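Rebane Home Forum > Kitchen > Small kitchens
Topic: Mugs - hang them or stack them?

agnese_p
Posted February 19, 2024

Hello everybody. I moved in September to a flat with a very small kitchen, and I have only one wall cupboard. My mugs take a full shelf of it. I have 17 of them, which is too many, I know, but most were gifts. My sister says to stack them two high and finish with the problem. I am afraid for the handles and for the glaze. What do you do in your homes?
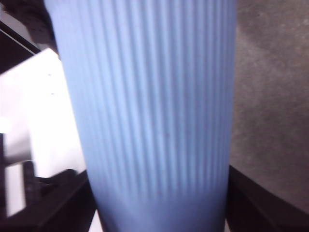
I should add that the shelf is not deep, so one mug behind another does not work well. Also I drink tea maybe four times a day, and I would like to reach a mug without opening the door each time.
Agnese Priedītis

Briltard
I stack, and have done so for years. If the bottom ring is smooth, nothing happens to the mug below. Pass your finger along the ring. When it feels like sandpaper, rub it with fine wet paper for a minute and it is good. Hanging looks nice in a shop, but at home the mugs only collect dust and kitchen grease.

jurgita_s
I don't agree with Briltard. Dust is a problem only for mugs you don't use. Keep out the ones you drink from every day and put the others away. 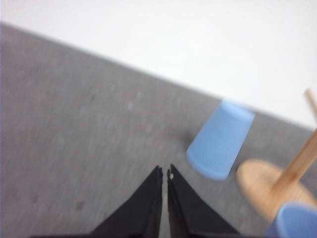 About stacking, my experience is bad. I lost 2 good mugs because one got stuck inside the other and I pulled too hard. Straight mugs are fine, but mugs with a narrow bottom go deep into each other and then they hold. Cold water in the upper one and warm water outside the lower one helps sometimes. It did not help me.

Flatolmont
Hooks under the cupboard. Four screws, no space lost on the counter. Measure first the height of your kettle, I did not do this and now my kettle lives near the window.

agnese_p
Thank you all. The flat is rented, so I cannot make holes. Is a stand with pegs stable enough? I imagine it falls when all the mugs are on one side.
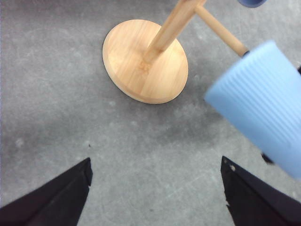 My counter is also a little uneven near the sink, so this worries me more than the dust.

jurgita_s
Look at the base before anything else. It should be wide and heavy, and the pegs should point up well, otherwise the handle slides off when somebody hits the table. Load it on opposite sides. And check that your handles are big enough for the peg - my Altodow mugs have tiny handles and they don't go on at all.
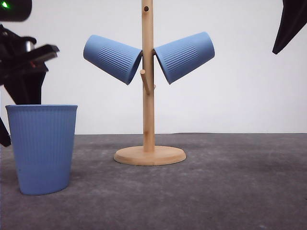
Mug tree with two cups hanging and a free peg.

Briltard
It still takes counter space, and she wrote that the kitchen is very small. I would give away half of the mugs and stack the rest.

agnese_p
Half is too much for me! But I put three in a box yesterday, for my sister. I will try a stand for the daily ones and keep it away from the sink. Jurgita, do you oil the wood or leave it as it is?

jurgita_s
A little mineral oil on a cloth when it looks dull. Let it dry one night before you hang anything.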